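Town of Bramden Opens Repair Room for Small Kitchen Appliances

22 December 2020

BRAMDEN - People in Bramden who have a broken toaster, kettle or microwave at home can now bring it to a repair room in the old Vetitz shoe shop on the main street. The room opened this month and will stay open through the winter, with a first review planned for February.

The town pays the rent and the electricity. Visitors pay only for the spare parts, and a small fee of 6 dollars if the appliance must be opened. Until now the nearest repair shop was 30 miles away, and most people decided that the trip was not worth it for a cheap appliance.

"My mother kept three kettles in the cellar and none of them was working," said Rhun Rees, who leads the project. "She did not want to throw them away, and she did not know where to take them. I think many families have such a cellar."

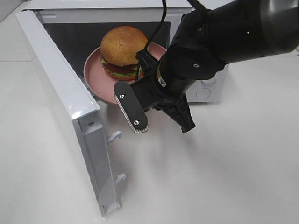 The waste figures were the main reason for the project. Last year the town collection point received 445 small kitchen appliances, and Rees believes that a good part of them had only a simple fault. Doors are a typical case. A microwave door has small latch hooks on its inner edge, two of them on the white model shown with its door open, and an oven will normally not start when the hooks do not close as they should. Owners often think that the whole oven is dead. Rees asks them not to try to fix the hooks with glue or wire, because a microwave with a damaged door should not be used before a trained person has checked it.

Microwaves are therefore treated differently from the other appliances. The repair room accepts them, but the housing is opened only by an electrician from Ukedness, a repair firm in the next valley, who comes to Bramden twice a month. The high voltage parts can keep a dangerous charge also after the plug is pulled out. Toasters, kettles, mixers and hand blenders are repaired on the same day if the part is in stock.

Each visitor can bring two appliances at one time. Because of the current health rules only one visitor may be inside, and the appointment lasts 18 minutes. The appliance can also be left at the door with a name and a phone number on it.

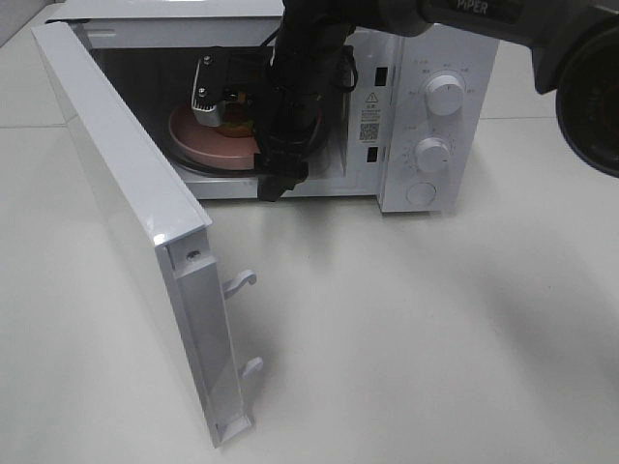
Cleaning is another subject that came up already in the first days. Many appliances arrive with old crumbs or grease inside, and the repairers lose time before they can even look for the fault. The town now asks everybody to wipe the appliance at home and to take out all loose things. In a microwave this means first the dishes, like the pink plate standing on the glass tray in our photo, and then the tray also, which should be wrapped in a towel and kept at home unless it is the part with the problem. Kettles should be emptied and toasters shaken over the sink.

Not all people in the town are happy with the plan. Some residents wrote to the local paper that the money should go to the street lights on the north side, which have been weak for years. The owner of the Sin hardware store, on the other side of the main street, said he was at first afraid to lose customers. He now sells fuses, plugs and cables to the people who come out of the repair room, and he has ordered more of them for the new year. 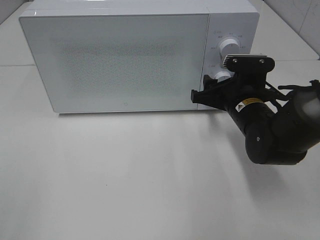
He would also like to see a short course for beginners, where people learn to change a plug or to read the label on the back of an appliance. Rees said that such a course is possible in spring if the health rules allow a group to meet. It would be free for residents of Bramden and would not include any work on microwaves.

Appliances that cannot be repaired are kept for parts if the owner agrees. The rest goes to the collection point, and the owner does not have to bring it there. Appointments can be made by phone at the town office during the morning hours. The repair room is closed over the holidays and opens again in the first full week of January.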